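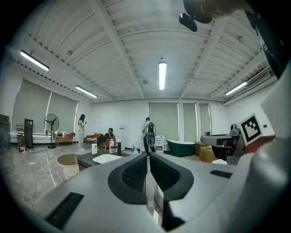

Provance Hall – Rooms and Furnishings Team

Section 2: Blinds, fans, lights and the sitting corner

I wrote this section after the long room got its new layout, and I've been adding to it ever since (you can probably tell where). It covers everything between unlocking the door and letting people sit down. The room is 1,825 square feet, so there's a fair bit of walking in it, and I do it in the order below to save my feet. If you only want the air conditioner, skip to step 8.

Opening the blinds

1. Start with the gray roller blinds, and start at the back wall. Each one has its own chain. Pull the strand nearest the window to raise it and the other strand to lower it. The tag on the chain says Tellier, and that's the name to quote if you need a new one.

2. Pull straight down, hand over hand, at a steady speed. If the fabric starts wandering to one side, stop, lower it all the way, and go again. It nearly always tracks properly the second time!

3. Go along the side wall next. The blinds there aren't all the same width, and the wide ones are heavier than you'd expect. I use both hands.

4. Before 11 in the morning I like them all the way up. After that I drop them halfway on the sunny side and leave the rest alone. People will ask you to change this. Change it for them, it's only a blind.

Caution: Don't tie the chains in a knot to get them out of the way. They hook onto the little clip on the wall. A knotted chain jumps off its wheel, and then you need the stepladder and a lot of patience.

Note: To clean the fabric, leave the blind down and use the soft brush on the vacuum. Small marks come off with a damp white cloth. Colored cloths leave color behind (the pale streak on my office blind is now a pale blue streak).

Lights

5. The ceiling tubes are switched in rows from the panel by the door. Put the back row on first and give it a moment. A tube that flickers for the first few seconds is fine. One that's still at it when you've finished the blinds goes in the log with the row written down.

6. Leave the row nearest the windows off if the day is bright enough to read by. I usually forget and turn it on anyway.

Air

7. Set the black standing fan where the air can travel down the room, a good arm's length from any blind. Tighten the collar on the pole before you tilt the head. Start on low and see whether anybody complains – somebody on the sofa normally does.

8. The air conditioner is the white unit high on the wall, and its remote lives in the top drawer of the small white nightstand. Point it up at the unit and press once. It takes its time answering, so count to five before you press again or you'll only turn it back off. Close the windows first, please.

Caution: Never move the fan while it's running. Switch it off, let the blades stop, unplug it, and lift it by the pole. 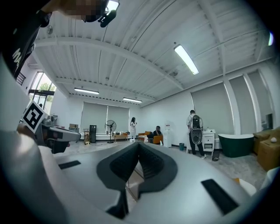 Page last changed: 8/14/21

9. The small fan up on the wall has a pull cord. Two pulls is medium, which is all it's good for. I wipe the cage down in January when it isn't being used, and I'd be grateful if whoever's on that month would do the same.

10. Check the low heater under the back blinds. In cold weather the blinds above it should stop well short of the casing, and nothing gets parked against it. That means bags, coats, folded chairs and the cushions that people pull off the sofa and drop anywhere.

Sitting corner

11. Put the orange armchairs next to each other with enough room between them for someone to get up without bumping knees. They came from Ornetti as a set, and the feet have felt pads that love to stay behind on the tile. Lift to move them, then turn each chair back and press the pads on with your thumb.

12. The orange-brown sofa stays where it is. It takes two of us to shift it and it never goes back quite square. Shake out the cushions and put the zippers to the back.

13. Clear the low table by the window. I don't mean strip it bare – just put cups and papers where they belong and leave whatever's obviously in use. Anything that looks lost goes to the box in the Yáñez Annex.

14. Water dispenser last. Run a cup through, tip it down the sink, and wipe the drip tray. We order cups in sleeves of 100, and when you open the last sleeve, write it on the sheet right then and there.

Note on the floor: the tile is glossy and shows every footprint, so damp mop only, very well wrung out, working from the windows toward the door. Skip the polish. We tried it once and I slid most of the way to the cabinet.

Closing up

15. Fans off and unplugged, air conditioner off, remote back in the drawer.

16. Blinds down, all of them, chains on their clips.

17. Lights off from the back row forward, and sign the log by the door. If a blind is stuck halfway, leave it where it is and write down which wall it's on. I'll get to it with the stepladder the next morning.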